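3.2 Household storage and the decision to repair

The survey was sent to households in two towns, Buma and Grullthorpe, in July. Buma has a municipal drop-off site that takes electronics on any weekday. Grullthorpe has none, and residents there either pay for a pickup or drive to the next county. We chose the pair for this difference. The towns are close in median income and in the share of homes that are rented.

We mailed 500 questionnaires, split evenly between the towns. Each asked the household to list every computer it had owned in the past ten years and to say what became of it. Respondents could choose from repaired, sold, given away, recycled, thrown out, or stored. For stored machines we asked where in the home the machine was kept and whether anyone expected to use it again.

Storage was the most common answer in both towns. This matches earlier work on phones and small appliances, although the gap between storage and the next answer was wider for computers than we had expected. Desktop machines were kept longer than laptops. Several respondents wrote in the margin that the desktop still held family photos or tax records, and that they did not know how to remove them. Others said the machine was "too good to throw out" but had been replaced for reasons of speed or because a program no longer ran on it.

In Grullthorpe, 83 percent of households that stored a desktop said they would give it up if someone came to the door to collect it. The question was not asked in the same form in Buma, where we asked about the drop-off site instead, so the two towns cannot be compared on this point. We return to this problem in Section 5.

Few households had tried to open a desktop case. Those that had were mostly adding memory or a second drive, and most of them reported that the work went well. Among households that had never opened one, the reason given most often was fear of making the fault worse. Cost came second. Lack of tools was rarely mentioned, which surprised us, since printed repair guides tend to spend a good deal of space on tools.
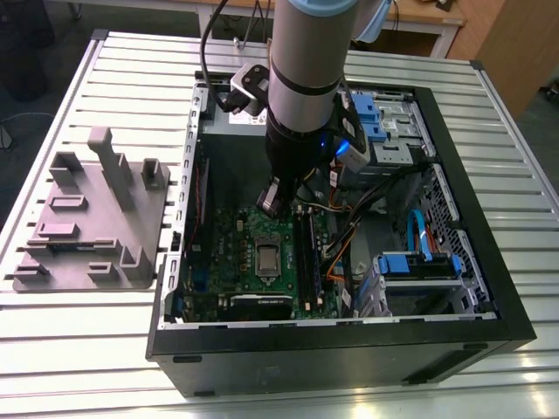
Figure 3. Desktop tower with the side panel removed.

We also asked about the price at which a repair would stop being worthwhile. Answers were given as a share of the cost of a new machine. Renters set the limit lower than owners did. Age of the respondent made little difference once the age of the machine was taken into account. A household that had paid for one repair in the past was more willing to pay for another, even when the first repair had not lasted. We do not have a good explanation for this. It may be that these households already knew a shop they trusted, and that finding a shop is a large part of the cost that the question did not measure.

To look at this more closely, we held follow-up interviews with 22 households, all of them in Buma. The interviews took place in the home and followed a loose script. People were asked to walk us through the last time a computer stopped working - what they noticed first, who they asked, and how long the machine sat before anything was done. The waiting period was often long. In many cases a replacement had been bought before the household had decided what to do with the old machine, and after that there was little pressure to decide anything.

Two local shops came up often in the interviews. Traltano does repairs only. Giraldo sells used machines and takes trade-ins, and it will look over a broken computer without charge. People who had gone to Giraldo often came home without the old computer, having traded it in. People who had gone to Traltano either came home with a working machine or brought the broken one back and put it in a closet. The numbers are too small to test, but the pattern suggests that the kind of shop a household visits first has some effect on whether a machine ends up in storage.

Data removal deserves a separate note. In the interviews it was raised more often than price, and usually before we asked. Some people had removed the drive and kept it in a drawer. Others knew that this could be done but were not sure which part was the drive. One household had kept an old tower in the garage through two moves for this reason alone. The mailed survey had a single question on the subject, placed near the end, and it was left blank more often than any other item. We would move it forward in a later version and split it into two - one question on what is stored on the machine, and one on whether the household knows how to erase it.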